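Ciltum Handling Trials: Work Area Inspection Checklist
Hand-held gripper tasks, Clemen room

Use one sheet per session. Mark each item OK, Fix or N/A. An item marked Fix is closed before the operator picks up the grippers.

1. Floor and boundary

1.1 Striped tape stuck flat, corners intact. OK.
1.2 Clear walking width of 1000 mm on all sides of the table. OK on the operator side. Measure again whenever chairs are moved.
1.3 No power strips, plugs or loose cords on the operator's approach. Fix. Reroute along the wall or fit a cord cover.
1.4 Unused chairs pushed back, bases out of the walkway. Fix.

2. Table and task objects

2.1 Table does not rock under a hand load at any corner. OK.
2.2 Appliance set at least 350 mm from the front edge. OK.
2.3 Cups empty before the first run. OK. Paredes procedure allows water only in the final set.
2.4 Appliance cord kept behind the unit and off the working side. OK.

3. Operator and grippers

3.1 Closed shoes, no loose jewellery. OK.
3.2 Gripper cable follows the forearm, with enough slack for full reach. OK.
3.3 Marker faces clean and unscratched, cubes tight on their mounts. OK.
3.4 Fingers open and close fully 10 times without sticking. OK, left and right.
3.5 Display unit strapped at the side and readable without bending. OK.

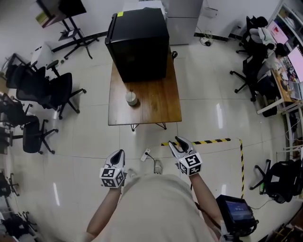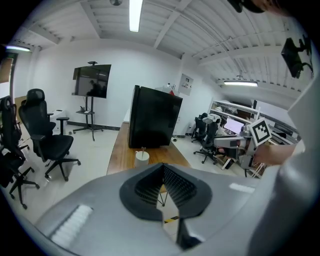
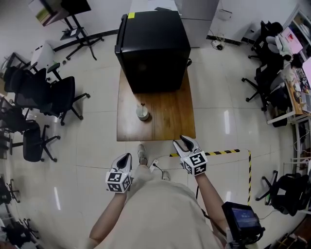 Grippers in hand at the table, with the black mini fridge and the white cup set out.

4. Stopping work

4.1 Operator knows the stop call and has repeated it back. OK.
4.2 Stop if a cable catches, a marker shifts or anyone crosses the tape. No comment.
4.3 Rest break after every 3 sets. Grippers go down on the table, never on the floor.

Comments: Items 1.3 and 1.4 also came up in January. Grakico to supply cord covers. Repeat section 1 once they are fitted.

Contact: Ciltum site safety desk | © Ciltum | Back to top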